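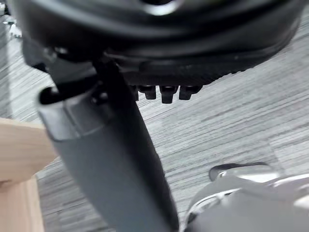

Progress report to the Desmet Fund, second period
Malon Valley Word List

The Malon Valley Word List now has 67 finished entries, which is fewer than we promised and more than I expected in December. The slow part is still the words for ordinary shapes. Ask for three black pegs hanging side by side, the middle one reaching lowest, and the upper valley will give you "a tithe" while the lower valley says "a short comb" and looks at you with pity. Both go in. We have stopped trying to decide who is right after an evening in Jironel that ran until 11 p.m. and settled only the matter of who had brought the cake.

Interviews. We have recorded 17 speakers so far. The oldest refused to say any dialect words into the recorder but used them freely while complaining about it, so her session is one of our best. Two speakers asked to be left out of the printed list and have been. One has since asked to be put back in, under a different spelling of his own name.

Spelling. The spelling rules are on their third draft. The sticking point is the vowel in the word for "gate," which the upper valley says through the nose and the lower valley says it does not say at all. Floor Boersma has proposed writing it with a double letter. I have proposed going home early. Her version is in the draft.

Printing. Juvetti has quoted for the booklet and the price is within the budget line, provided we drop the fold-out map. I would like to keep the map. The quote is good until spring, and I'd be grateful for an answer on moving the unspent travel money across - most of our travel turned out to be on foot.

Schools. Both schools in the valley have used the trial sheets. The children liked the insults, so we had to reprint that page. The weather words went over less well, although one class now has a firm opinion on the difference between wet snow and the other wet snow. 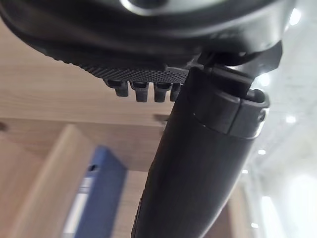
Nele Nijs wrote back on the draft of this report that the shape words should have a chapter to themselves, up front, and that leaving them in alphabetical order buries the best thing we have. She also feels the insults are getting too much attention. I agree with the first point and have passed the second to the schools.

Still to do before the next report: finish the letters M to R, get the last permission forms signed, and agree on the gate.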